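Speaker notes – good practice for robot work on open computers
Gisela Böttcher, May 2020

**Slide 1. Opening**

Thank Beat Koller for the invitation. Say where I come from: the repair cell at Hasine, desktop computers, memory and drives. I'm going to talk about the house rules we wrote for the cell. They sit underneath the formal safety standards and don't replace them.

Ask who in the room has a written rule for loose cables. Wait for hands.

**Slide 2. Before the arm moves**

- Case on its side, opening up, power cord out.
- Check the processor socket. If the retention frame is up, the contacts are exposed, and no path may cross the socket at low height.
- Move cables out of the path by hand. If they won't stay put, the path changes.
- One person is named as operator for the run. Write the name down.
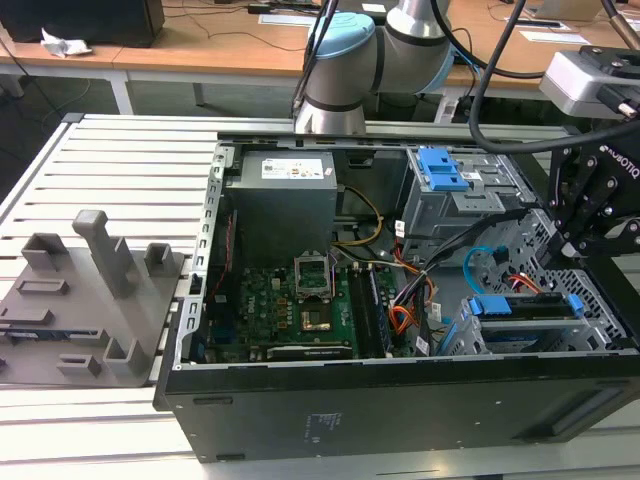 The cable rule took us the longest to agree on. Our first version said "cables must be tidy," and two people read that two different ways. The current version gives a clearance of 30 mm between any finger and any wire on the way in. Close to the part we allow less, but the arm has to be at its slow setting by then.

Mention that the arm has cables too. The loop above the gripper needs checking at the far end of its travel as well as at home.

**Slide 3. Fixtures**

Memory sticks and other small parts go in a holder, never flat on the bench. Fixture plates get a version number, and the program names the version it was taught on. Vidal does the same at their site – ask them for their template, it's shorter than ours.

**Slide 4. During the run**

1. Slow speed for the first pass on every new case model.
2. Hands stay off the bench while the arm is enabled, including for a dropped screw.
3. Any unplanned contact is a stop. Log it, even with no damage.
4. Stay at the stop button when the gripper is over the drive bay.

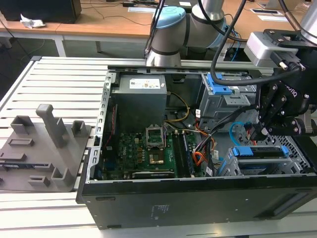 **Slide 5. What we log**

The sheet had 34 fields when we started. People filled in the first few and skipped the rest. We cut it down in August and now over 95 percent of sheets come back complete. Keep: operator, case model, fixture version, stops, reason for each stop.

**Slide 6. Open points**

- Who signs off a changed path? At Hasine it's the shift lead. Tomik wants a second person.
- How often to recheck the fixture position. No agreement yet.

Take questions. Leave the log sheet on screen.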